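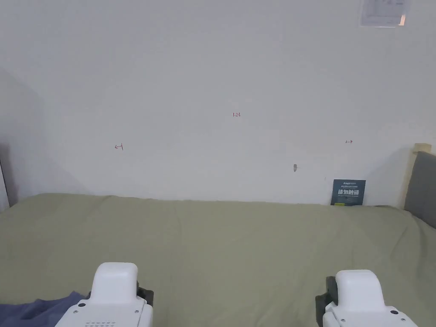 **gripfan_ellwood** wrote:

Back from the open day at Skotley and I had such a good time! Lemlem Wubshet gave the intro talk at 10, then we got to hang out in the room where they do the cloth work. If you have ever wondered how a machine learns to deal with a heap of clothes, go see this when they run it again. They use hand-held grippers on a bed with a green sheet. I stayed for 2 hours and would have stayed for more.

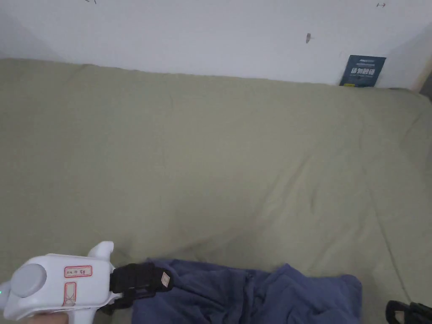 *Left-hand gripper, jaws hovering just over the blue cloth, I never can tell with these*

**hidton_bob** wrote:

Nice, but did you see a robot do it? To me a person holding a gripper isn't a robot demo. I drove to the Clandamholm open day last March hoping for arms and came home grumpy.

**gripfan_ellwood** wrote:

No arms doing laundry, if that's your line in the sand. I still loved it. You get so close to the work, and Lemlem took every question, even my dumb ones about finger pads (I had 5).

**tinwhistle8** wrote:

With Bob on the label, they should call it a data day. But I was in the 10 o'clock group too and it was a blast. Cloth is hard! It never lands the same way, and you feel that as soon as you try to pick up one layer.

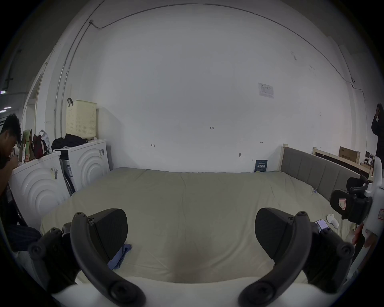
*Wider view with the washers on the left and the headboard at the back right*

**hidton_bob** wrote:

OK, the washing machines are a nice touch. Do they load them too?

**tinwhistle8** wrote:

Didn't see that in my slot. Lemlem said loading is next on their list. My kid, who is 8, wants to know if it can match socks.

**gripfan_ellwood** wrote:

Socks!! Asking that next time. Bob, there's a seat in my car from Ellwood if you want to come and be grumpy in person.

**hidton_bob** wrote:

Fine. I'm bringing my own shirt for them to try.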